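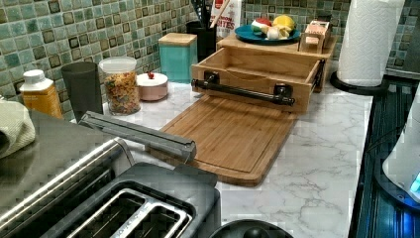
How long should you leave between a first half marathon and a first marathon?

Rhun Edwards left five months, and he would have liked more. He ran the Drirnumbridge Half in April, finished 841st out of 933, and had signed up for a marathon before his legs had stopped aching.

"I was on a high," he says. "I'd gone from not running at all to doing 13 miles in under a year, and I thought the next bit would be the same again. The distance doubles but the training goes up by a lot more than that, because you have to recover from it all as well."

Edwards is 46 and works nights in a parcel depot. Most of his running is done straight after a shift, at six in the morning, on the canal path out towards the old brickworks. He says the hours suit him. The path is quiet then and he is already awake.

His plan for the half was a sheet he printed off the internet and stuck inside a cupboard door. It had three runs a week and he missed a fair number of them. For the marathon he joined a club, Gunawardena Harriers, and was given a proper schedule with four runs, one of them long, and a rest day either side of the long one.

"The first thing they told me was to slow down. I was doing every run at the same pace, near enough as fast as I could hold. They had me going out so slowly I was embarrassed. A woman with a pushchair went past me."

It took him several weeks to get used to it. By midsummer he was running 16 miles on his days off and could walk downstairs normally the next morning, which he had not managed after the half.

Things went wrong in August. He felt a pain on the outside of his left knee at mile nine and carried on to 18. He then could not run for 2 weeks.

"I should have stopped and got the bus. I had money on me. I just wanted to write the 18 down."

The physio gave him exercises for his hips and told him to cut his long run back. He did the exercises every day and still does them, usually while waiting for the kettle. The longest he ran before the marathon was 19 miles, and he had planned on 21.

He also had to learn to eat while running. He tried several gels and was sick after one of them. In the end he settled on jelly sweets and small sips of water, taken every half hour whether he felt like it or not.

The marathon was the Ultora, a flat course of two laps. He went through halfway in 2:24, slightly quicker than he had meant to.

"The first lap was lovely. On the second I was fine until 20 and then I wasn't. I walked through every drink station after that and a bit more besides."

He finished in just over 5 hours. His knee held up. He sat on a kerb in a foil blanket for some time and then went home and slept until the evening.

He has entered again for next year and wants to run the whole way. Before that he is doing the Flultent 10K, his first race at that distance, and he has no idea what pace to start at.

"Slower than I want to, I suppose. I'll ask at the club."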